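Home Clothes Food Buildings Weather Ask Us

How does a dress get its flowers?

Written by Linnea Björklund
Checked by Constanza Ledesma

92 shares 30 comments

Look in your wardrobe and you will probably find something with a pattern on it. It might be stripes, spots, dinosaurs or flowers. Cloth does not start out that way. Most cotton cloth is a dull cream colour when it comes off the loom, the machine that weaves it. The pattern is added in one of several ways, and if you know what to look for you can often tell which one was used.

Getting the cloth ready

New cloth has bits of seed, wax and dust in it. It is washed in very hot water with soap. Then it is usually bleached, so that it comes out white. Colours look clearer on white cloth. A pale blue printed on cream cotton would look slightly green.

After that the cloth is dried and pulled flat. If it is crooked when it is printed, the flowers will be crooked too.

Dye and ink

A dye is a colour that goes into the threads and stays there. To dye a whole piece of cloth one colour, you soak it in a bath of dye. Both sides come out the same.

To make a picture, you need to put colour in some places and leave it out of others. For this the dye is made thick, like custard, so that it does not run. Printers call this thick mixture a paste.
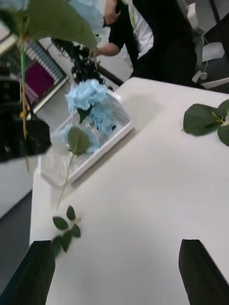 Printing with blocks

Block printing is one of the oldest ways. A shape is carved into a block of wood. The parts that stick up will print, and the parts that are cut away will not. The printer presses the block into the paste, then presses it onto the cloth, then does the same again next to the first print.

If a flower has three colours, it usually needs three blocks. One might be for the petals, one for the leaves and one for the thin dark lines. Each block has to land in exactly the right spot. On hand-printed cloth you can sometimes find a place where the lines and the petals do not quite meet.

Renata Głowacki prints cloth by hand at a workshop called Hallivlow. She once made a set of curtains that took 2342 presses of the block. She kept count with pencil marks on the wall. "My arm ached for a week," she told us. "I only put one flower upside down, and it is behind the sofa."

Printing with screens

A screen is a frame with very fine mesh stretched over it, a bit like a tea strainer. Some of the holes in the mesh are blocked up. The printer lays the screen on the cloth and pulls the paste across it with a rubber blade. The paste goes through the open holes and makes the picture.

In a big factory the screens are rolled into tubes. The cloth runs along underneath and each tube adds one colour as it turns. This is fast, and a lot of the patterned clothes in shops are made like this.

Printing with a computer

Some cloth goes through a printer that works much like the one at home or at school, only far wider. It sprays tiny drops of ink. It can print as many colours as you like, and the picture can be very big. It is a good way to make just one scarf or one pair of shorts.

Finding the repeat

Most patterns are one picture used again and again. That picture is called the repeat. To find it, choose one flower on a dress or a duvet cover. Now move your finger along until you come to exactly the same flower, with the same leaves beside it. The space between them is one repeat.

On a tiny pattern the repeat may be smaller than your hand. Estela Painemal, who draws patterns for children's clothes, made one with a single snail hidden among the daisies. The snail comes round once in every repeat, so a long roll of that cloth has almost 2816 snails on it. 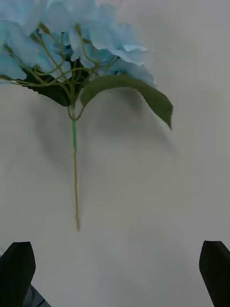
An artificial hydrangea in light blue.

Flowers that are not printed

Printing is only one way to put flowers on clothes. They can be sewn on with coloured thread, and that is called embroidery. You can feel the stitches with your fingertips. They can be woven in, using threads that were dyed before the weaving began. They can also be cut from another piece of cloth and stitched on top. The name for that is appliqué. You say it "a-PLEE-kay".

Try this

Turn a patterned T-shirt inside out. If the inside is much paler, the pattern was probably printed. If you see lots of loose or crossing threads behind the flowers, they were probably sewn.

Why do colours fade?

Sunlight breaks dye down a little at a time. Washing can carry some of it away too. To keep the colours for longer, turn clothes inside out before they go in the machine, wash them at 30 degrees and dry them in the shade. Check the label first.

Words to know

Loom: a machine for weaving threads into cloth
Paste: thick dye used for printing
Mesh: a sheet full of tiny holes
Repeat: the part of a pattern that is used over and over

Next: Why do some jumpers itch?

Contact us | Copyright Wirnusden Children's Pages | Back to top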